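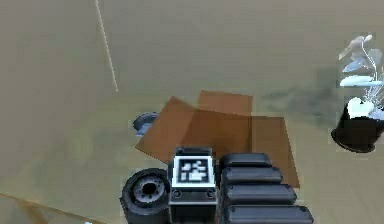
Remote-control sessions for Kasex ran through the whole of this reporting period, and all of them were done in the simulated rooms. The real arm stays in its case until Work Package 3. An operator sits at a desk in the Skallthorpe office, drives the base with the left hand controller and moves the arm with the right, and the software saves everything that was commanded along with what the robot's camera saw. The operator works from the robot's own view, with the wheel, the marker on the housing and the dark arm segments always at the bottom of the screen. A flat item on the floor, such as the brown sheet lying just past the arm, is the hardest thing we ask operators to deal with from that view. The near edge of the sheet goes under the arm, and the operator has to judge where it is without seeing it.

This report covers Work Package 2, "Demonstrations by remote control." It follows the headings El Fassi asked for in the grant letter, except that staffing and equipment have been put together because there is little to say under either.

Work done

We recorded 603 demonstrations between March and June. A demonstration is one complete run, from the robot at its starting point to the operator pressing the end button. Some 200 of these have been set aside and will not be used for training. Most of those were recorded in the first weeks, before the controller settings were fixed, and the motion in them is jerky enough that a policy trained on them would learn the jerks. Others ended with the object in the wrong place, or were stopped early when the operator lost track of the arm. We have kept the rejected runs on the server with a note on each one saying why it was rejected. Two of the operators have asked for them as training material for new people, and we think that is a fair use.

The grant asked for 300 usable demonstrations by the end of this package. We have passed that, but the spread across tasks is uneven. Driving up to an object and stopping at a good working distance is well covered. Picking up a solid object from the floor is covered well enough. Moving flat items is thin, and reaching onto a raised surface is thinner.

The rooms come from the Flustholm set, which we license. They are furnished more or less like ordinary homes, and the operator can start the robot anywhere on the floor. We had planned to choose the starting points ourselves and load them in order. After the first month we let the operators choose, within limits, and the recordings got better. When we set the starting points, nearly every run began with the object straight ahead, and the first test policy did poorly whenever it had to turn before it did anything else.

Operators and training

Four people have been trained to operate. The training takes a day and a half. The first half day is driving only, with the arm folded. People want to use the arm right away, and the early sessions showed that those who did so went on to park the base badly for weeks afterward. A badly parked base cannot be made up for with the arm. The reach is short, and an operator who has stopped too far back will stretch the arm out fully and then have no room left to adjust.

The afternoon is spent on solid objects and the second morning on flat ones. At the end the new operator records a short series that is checked by someone else. We look at three things: whether the base came to a full stop before the arm moved, whether the arm went straight to the object or hunted for it, and whether the end button was pressed promptly. The last one sounds minor. Long pauses at the end of a run teach the robot that waiting is part of the task, and we have spent more time trimming those pauses than on any other kind of clean-up.

Sessions are limited to fifty minutes with a break after. The limit came from the operators. We looked at the rejection notes and found that runs recorded late in long sessions were dropped more often, so the limit was written into the session rules in April.

Two ways of showing a task

The proposal also promised a comparison between remote control and guiding by hand. In hand guiding, a person takes hold of the arm and moves it through the task while the joints record their positions. This cannot be done in simulation, so the comparison was made on a bench arm of the same general layout, without wheels, using a small group of tabletop tasks.

Guiding by hand was faster to learn. New people gave a clean demonstration within the first hour, and the paths they recorded were smoother than anything produced with the controllers. The trouble is that the person is then in the camera view, and often standing between the camera and the object. The person also feels things through the arm that the robot cannot report. Several guided runs included a gentle press against the table to find the edge of an item, and nothing in the saved data shows why the arm did that.

Remote control is slower and rougher. On the other hand, the operator sees what the robot sees and nothing more, and so whatever the operator decides can at least in principle be learned from the same picture. We recommend going on with remote control for anything that involves driving and keeping hand guiding for short arm movements where smoothness matters. A longer note on the bench work is attached as Annex B.

Raised surfaces

Reaching onto a bed is the case we have tried most. It combines a turn, an approach alongside furniture and a reach upward, and the rail of a bed gives very little forgiveness if the base comes in at a poor angle. In a room like the bedroom below, the robot has the bed on its right and a cooler standing off to the left, with clear floor between itself and the cooler. The target is the small dark object on top of the green blanket. From that starting view the object is near the right side of the picture, and it is easy to lose when the operator begins to turn. 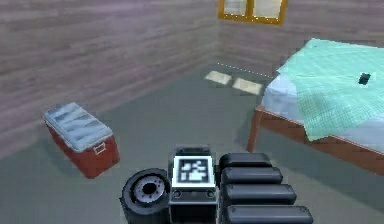
Natalina Mazza wrote in her comments on our draft that she would like to see turning and reaching recorded as separate tasks. In her view an operator who has to do both in one run will hurry the first to get to the second, and the policy will pick up the hurry. She also asked whether operators should be given a second camera view for this work, even if the robot would not have one.

We agree with the first point and have changed the plan to match. Starting in July, approach runs and reach runs will be recorded separately, with a smaller set of full runs kept for testing. On the second point we would prefer to hold off. We did try a side view for a few sessions in May. Operators liked it, and their reaches were cleaner, but they began to act on things that could be seen only from the side. A policy trained on those runs would be asked to copy choices it had no way of making. If El Fassi would like us to test this properly, it could be added to Work Package 4 at a modest cost in operator time.

Problems and delays

The main delay was in the controller settings. The arm responded to small hand movements too strongly, and each operator had a different idea of what felt right. Abdelkrim Metwally spent most of March on this. There is now one fixed setting for the base and a choice of two for the arm, slow and normal, and the choice is saved with each run. He also added a short delay before the arm unlocks after driving, which put an end to the runs where the arm started moving while the base was still rolling.

The second problem is with soft and flat items in the simulator. Thin sheets sometimes pass through the fingers or stick to the floor longer than they should. The Flustholm support team has sent us a revised contact setting that helps with stiff sheets and makes no difference to cloth. We have stopped recording cloth tasks until there is a better answer, and we would like to move that part of the plan back one period.

Storage was underestimated. The camera recordings take more room than the proposal allowed for, and we bought one additional drive from the equipment line. The line is still within budget.

Next period

– Record approach runs and reach runs separately, starting with beds and low tables.
– Add flat items in stiff material only, with starting points on all sides of the item.
– Train one more operator, to cover the August absences.
– Train and test a first policy on the usable demonstrations, and report results by task.
– Agree with El Fassi on a new date for the cloth tasks.

The spending table is in Annex A. We need a decision on the cloth tasks before the end of July, as the operator hours set aside for them would otherwise go to raised surfaces.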